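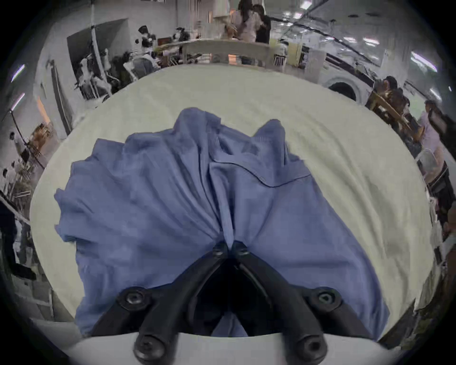
Soft blue garment, crumpled.

Mullavell Sewing and Mending List
Reading time: 4 minutes
Last updated: February

Subject: Re: Skipped stitches on old shirt cotton

Replying to the message below, which came through at the end of last week. I have cut it down to the parts I can help with.

> I am making a patchwork throw out of worn-out shirts. The pieces are
> cut at 12 cm square and I have sewn five rows. The first two rows
> went together with no trouble. From the third row on the machine has
> been missing stitches, mostly where it goes over a seam, and there
> are loops on the back. It is a Vikeck, second-hand, with no manual.
> I have changed the bobbin and cleaned out the fluff. I am using a
> big cone of thread (4,000 metres) that came with the machine.
> Do I need a service or am I doing something wrong?

I have the same make, though possibly not the same model, and I had this problem with a set of pillowcases. I don't think you need a service yet. You are mixing two faults and they want looking at separately.

The missed stitches are most likely the needle. Shirt cotton is closely woven, and a needle that has done two rows of patchwork plus whatever the last owner did with it will be blunt or slightly bent. Take it out and roll it along the edge of a table with the shank hanging over the side. If the point wobbles it is bent. Put in a new size 80 and push it right up before you tighten the screw. On mine the flat side goes to the back. If yours threads from right to left then the flat side will go to the right, so check before you start.

Loops on the back come from the top thread, even though it looks like a bobbin fault. Lift the presser foot, take the top thread out completely and thread it again with the foot still up. With the foot down the tension discs are closed and the thread sits on the outside of them. I have done this more times than I would like.
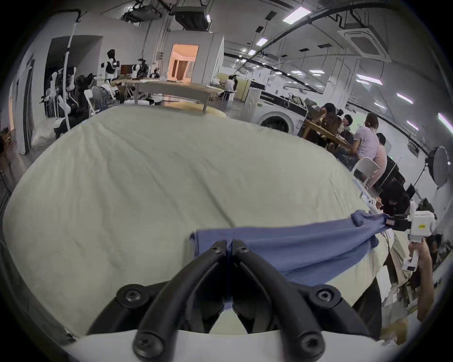 Can I sew patchwork with overlocker thread?

It will hold for a cushion or a bag, but it is finer than ordinary sewing thread and the seams will give way sooner on a throw that gets washed often.

That may be what your cone is. A length of 4,000 metres is a lot for general sewing thread and quite normal for an overlocker. Pull off an arm's length and snap it. If it breaks with hardly any effort it is either fine or old, and I would keep it for tacking. I use the Rastogi all-purpose polyester for piecing. Other people on the list only use cotton thread with cotton cloth. Either is all right.

Going over the seams: press them open instead of to one side. I know most of the books tell you to press to the dark side, and that is fine with new quilting cotton, but shirt fabric with a fused layer from a cuff or button band gets very thick where four corners meet. Cut the fused bits off and don't use them. If you must have them, turn the hand wheel yourself across the lump.

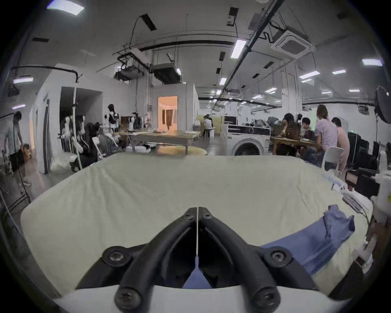

Padded board with a pale cream cover.

Pressing matters more than people expect with old shirts. The cloth has stretched at the elbows and across the back, so the squares come out different sizes even when they were cut the same. Put the iron down, lift it, move it along. If you slide it you will pull the square out of shape, most of all the ones cut from sleeves. A light spray of starch before cutting helps. Let it dry first or it scorches.

If you have enough fabric left I would unpick row three and start again from there. Rows one and two can stay as they are if the stitches look even on both sides. To test before going on, sew two scraps together, pull them apart gently and look for gaps. I do this with every new needle.

On the size of the finished throw, you didn't say what bed it is for. The Fundel layout sheet that some of us have gives 245 cm for the long side of a double, and at 12 cm squares you lose a bit over 1 cm of each in the seams. Work it out from the sewn size or you will end up short, as I did with the one in our spare room. 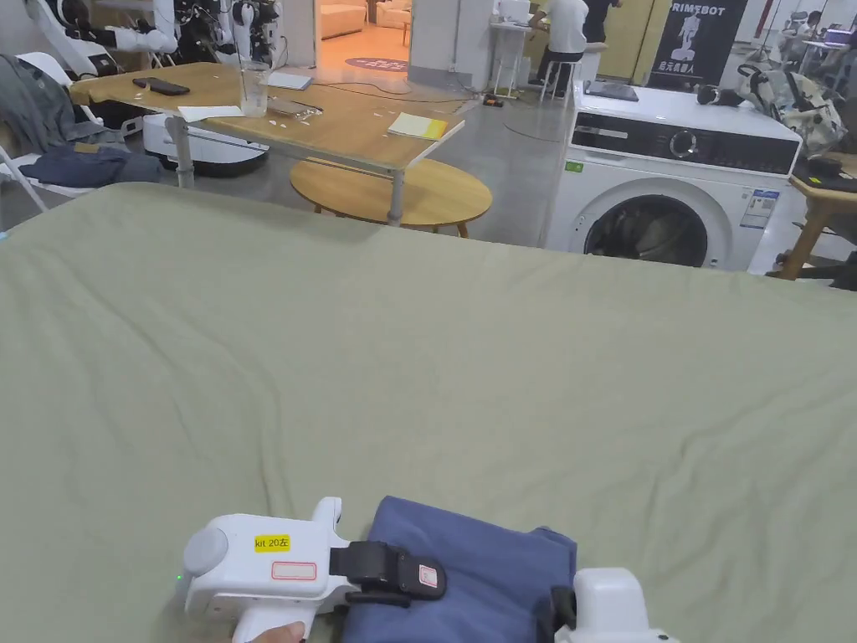

Folded blue garment on a green sheet.

Another thing about the shirts. Wash them all again before cutting, darks with darks, even if they have been in the wardrobe for years. I had a navy one that still ran and it marked the two squares next to it. Polycotton can go in with pure cotton if the weights are close, but keep the iron lower for the whole row.

If the new needle and the rethreading make no difference, look at the needle plate for a burr round the hole. Run a cotton bud over it and see if it catches. If it does, the repair stall at the Mullavell market will smooth it off while you wait, mornings only. After that I would say have it serviced, as the timing may be out and I wouldn't try that at home.

I have a photocopied Vikeck manual with the threading diagram. Reply to me off the list with your model number and I will send it if it matches.

This archive uses cookies to remember your reading settings. Accept or manage cookies.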